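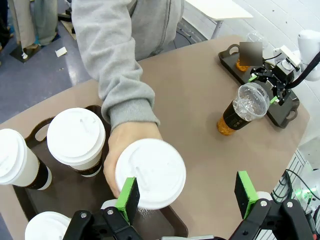

Servicing interval for an automatic watch worn part-time

Asked in: Mechanical Watches, Care and Repair

I own a Castier automatic that is worn three or four days a month. The booklet recommends a full service every five years. Does that interval still apply to a watch that spends most of its time stopped in a drawer? The local quote is $300.

2 replies

Reply 1 — Medina Watch Service Desk
The interval applies in part. Lubricants age whether or not the movement is running, although wear on the pivots is lower. Our workshop advises owners to have timekeeping and amplitude tested every 3 years and to authorize a full service when the results call for it. Gaskets should be replaced on schedule if the watch is exposed to water. Please keep the watch away from speakers and magnetic clasps during storage.

Reply 2 — Pramside member
Mine went up to 11 years without service and still keeps fine time. A winder is worth considering. I paid 45 for a used one.

Was this page helpful? Yes / No
Related: Power reserve shorter than stated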